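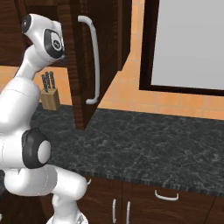
Why Bread Dough Rises
Kitchen Science, ages 8 to 11

Bread dough is made from flour, water, salt and yeast. Yeast is a living thing. It belongs to the same group as mushrooms, but each yeast is a single cell, too small to see without a microscope.

Yeast feeds on sugar. Flour contains starch, and parts of the flour called enzymes cut the starch into sugar once water is added. The yeast takes in the sugar and gives off a gas called carbon dioxide.

The gas needs something to hold it. When flour gets wet and is kneaded, two proteins in it join to make gluten. Gluten is stretchy. It forms thin walls around the gas, and the dough fills with small bubbles and swells.

Temperature matters. At 28 degrees Celsius yeast works quickly. In a refrigerator it works very slowly. At 63 degrees Celsius it dies. This happens inside the oven, after the gas has spread out in the heat and pushed the loaf up a little more. The walls of the bubbles then set firm. The holes in a slice of bread are what is left of them.

Try it
Mix 200 milliliters of warm water with a spoonful of sugar and a spoonful of dry yeast in a bottle. Stretch a balloon over the neck. Leave it for an hour. Measure the balloon with a piece of string every ten minutes and write down each result.

Words to know
Enzyme: a substance that speeds up a change in living things.
Gluten: the stretchy material in wheat dough.
Knead: to press and fold dough.

Text: Nelli Hirvonen. Checked by Hicham Morsy.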